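Print this page | E-mail this page

Hovel tabletop collection — May progress note
To: Lindqvist program office
From: Roscoe Haverford, Grisine

Short one this time, paper for the review is eating my mornings. Headlines first.

Stacking task is now the main thing. Cups and bowls, plastic, bright solid colors, green cloth on the table. Operator drives the arm, we log joint positions, gripper state and video, then trim. Target for the period was 90 usable demonstrations. We have them. Another 40 got thrown out, mostly camera sync drift, some where the operator hesitated so long the trimming script split the run in half. Script is fixed, the discarded runs are kept on disk in case we want them for the failure set.

Rim grasps are the hard part. Small bowls tip when the fingers close, and the big ones want to be approached from the side. We now ask operators to close slower and lift before moving across.

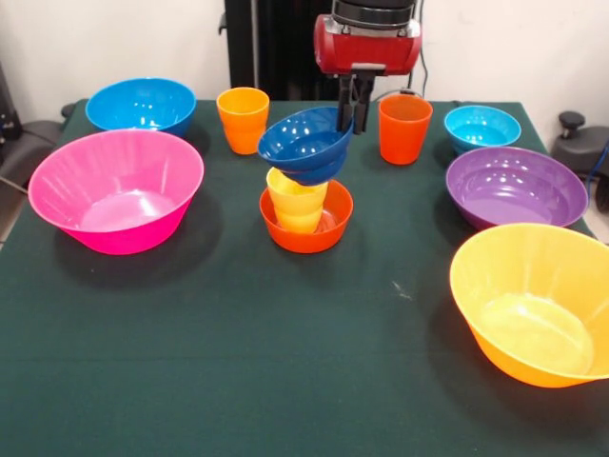 Labels are behind. Each demonstration gets a start mark, a grasp mark, a release mark and a one-line instruction in plain English ("put the blue bowl on the yellow cup", that sort of thing). Ziltness is doing the instruction lines and they want a second wording for every run, which I agree with but it doubles there time. Expect the full set by end of next period.

Color names need a ruling from you. One labeler's orange is another's red. I proposed a fixed list — no answer yet.

Overhead view: depth is noisy at the arm's outline, speckle mostly. Training on color only for now. Will revisit if the policy can't judge height.

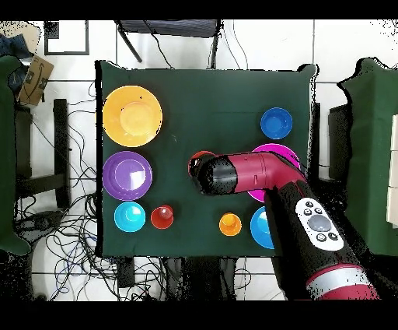

Plates and cups on the green cloth, arm in from the lower right.

Spend is on plan. One request: 2 more operator days per week until the plate runs are done. Plates are slower then bowls.

Next: finish labels, freeze the first release, start the mixed layouts.

RH

Print | E-mail

Comments (2)

M. at Lindqvist: Fine on the operator days. Send the color list again please, I can't find it.

Ziltness labeling desk: We'd vote for keeping red-orange as its own color. Also could the file names stop changing halfway through a batch?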